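Head camera examples: keep the ones where the task objects are far away or missing?

Posted in Data collection, August 2024

Traltar

We are gathering teleoperated examples for a policy that has to find a table, drive up to it and pick up a small object. The target is 1000 episodes. So far 80 are through review. The head camera records from the moment the operator takes control, so many episodes contain long stretches where the robot is turning or crossing the room and the object to be picked is small, far off or not in view. My two reviewers disagree on these. One trims everything before the first approach, the other keeps it all. Two head views of the kind they argue about: 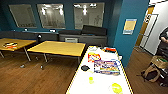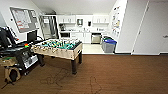 Head camera views, same site. First: the long white table with small objects on it. Second: the foosball table, with the kitchenette farther back.

In the first, the objects are there but most are only a few pixels tall once we downsample for training. In the second, none of the objects from the white table can be seen. Should frames like the second be cut, labeled separately, or left alone? The policy takes the head view, both wrist views and joint state. Language instruction is one sentence per episode.

Urbańczyk

Leave them in the raw data. Decide at training time.

Trimming at review cannot be undone unless you archive the originals, and reviewers do not trim at the same point. What we do is keep every episode whole and add a phase label per segment. We use 4 labels: search, approach, manipulate, retreat. The sampler then reads the labels. If manipulation is underfit, raise its weight. If the base wanders when the table is out of view, you will want the search segments back, and you will have them.

On your two views specifically. The first is a normal approach or search frame and I would not consider cutting it. Check your downsampling before blaming the data – resize a few frames to the training resolution and see whether you can still tell the yellow cup from the round yellow disc. If you can't, the policy has little chance from that distance, and the instruction should not depend on telling them apart until the robot is closer. The second is useful if the robot will have to recover from facing the wrong way. Large fixed things such as the foosball table and the white cabinets are good cues for where it is in the room. They are also a risk. If every episode is recorded in that room, the policy may tie the turn toward the work table to the foosball table and fail when you move either one. Record in at least three rooms, or move the work table between sessions.

What I would cut is idle time. Operators pause before the first motion, and a policy trained on that learns to sit still. We drop leading frames where base and arm velocity are both under threshold and keep the rest.

Birkia

Just crop it. We trimmed all of ours to the last part before the grasp and training went much faster. Never had an issue.

Trasitz

Cropping to the grasp is fine for a fixed arm. The post says the robot drives up to the table, so the driving has to be in the data somewhere.

One addition to the phase labels. Write down the start pose of each episode, even coarsely (facing the table, facing away, side on). With 80 reviewed you can still see whether the operators always start from the same spot. Ours did, and we found out at evaluation, when the robot was started facing away and turned in place until it timed out. We fixed it by giving the operators a start pose list and re-recording part of the set.

Also have both reviewers label the same batch before going further. If they disagree on where search ends and approach begins, the definition needs work. Ours is "table edge fully in view and base moving toward it" – crude, but two people get the same answer with it.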